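Pedimell patch 1.2 rebuilds save system and adds photo import

10 May 2018

Flunlow has released the second major update for Pedimell, its single-player exploration and crafting game for PC. The patch replaces the save system, revises the inventory, adds a tool for importing photographs as cloth textures, and corrects a long list of faults in the Rirnstead region. It is free to all owners of the game and installs through the usual launcher. The download is larger than most because the terrain files for Rirnstead have been repacked.

The save system accounts for most of the work. Until now Pedimell wrote the entire state of the world to one file each time the player rested at a camp. In long games that file grew large enough to cause a pause at every camp, and an interrupted write could leave it unreadable. The new system splits the world into regions and writes only those that have changed since the last save. A separate index file records which version of each region is current. If a write fails, the game falls back to the previous version of that region and reports the fault on the load screen.

Old saves are converted the first time they are opened. Conversion runs once per save slot and keeps the original file in a folder named "legacy". Flunlow advises players to leave that folder alone until they have loaded the converted game and rested at least once. Saves made after the update cannot be opened in earlier versions. Players who use mods that add new regions should wait for the authors of those mods to supply an index entry, as the converter skips any region it does not recognize.

Autosave is now a separate setting. It can be switched off, tied to camps only, or run on a timer with a minimum interval of 2 minutes. The number of manual slots rises to 30. Each slot shows the region, the in-game day and the amount of disk space it takes up. Cloud sync handles manual slots first and autosaves last, and it no longer starts while a write is in progress.

The inventory has been changed in smaller ways. Stack sizes for raw materials go up to 300, and cloth, leather and cord now share one tab. Items can be sorted by weight, by value or by the order in which they were picked up. A marked item stays marked when it is moved to a chest – previously the mark was lost, and the item could be sold by the "sell all unmarked" command. The weight limit itself is unchanged on all difficulty levels.

Photo import is the one new feature of any size. It lets players load a picture from disk and use it as the base for a custom cloth texture, which can then be applied to tents, banners and bedding. The tool accepts JPEG and PNG files. It crops the picture to a square, reduces the number of colors to match the game's palette, and offers a slider for contrast. Patterned fabric, seams and folds generally survive the conversion better than fine detail, and evenly lit pictures give fewer blotches than those taken with a flash.
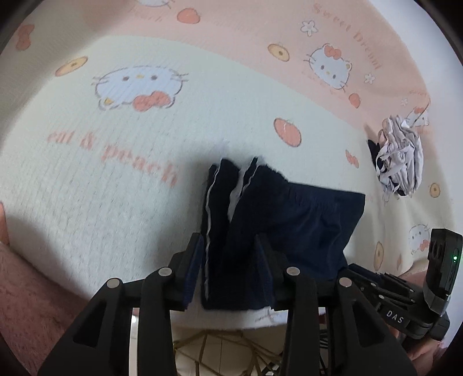

Dark navy garment with thin white piping on a printed bedsheet.

Imported textures are stored with the save and are not shared with other players. The limit is one texture per item type. Pictures that have been loaded can be replaced at any crafting bench at no cost in materials, but removing one entirely returns the item to its default color, and any dye applied earlier is lost.

Rirnstead, the river region added with the first update, receives the largest share of the fixes. The tracker lists 1,237 closed entries for the patch as a whole, many of them minor terrain faults such as floating rocks and gaps in cliff walls. The ferry now keeps its timetable when the player sleeps on board. Wolves no longer enter the mill through the closed door. The quest "Low Water" can be completed if the lock keeper's key has been sold, as a second key now appears in the pump house on the following day.

Controller support has been extended to the map and crafting screens. All buttons can be reassigned, including the two stick clicks, and the vibration strength has its own slider. Mouse and keyboard layouts from the previous version carry over. Players with a custom layout may find that the new "mark item" command has no key assigned and will have to set one by hand.

On the graphics side, shadow quality and shadow distance are now separate options. The "medium" preset uses a shorter distance than before, which lowers the load on older cards. Water reflections can be set to half resolution. Borderless window mode now follows the desktop scaling factor, correcting the blurred text that some players saw on high-resolution screens.

Two faults remain open. Fog in the northern marsh may flicker when the camera is placed directly above a campfire, and the French version still shows a few English labels in the new texture tool. Flunlow says both will be dealt with in a smaller patch, for which it has given no date.

The game's soundtrack player, taken out in April after reports of crashes, is back in the main menu with this release – it now loads tracks one at a time. The full list of changes is included in the installation folder as a text file.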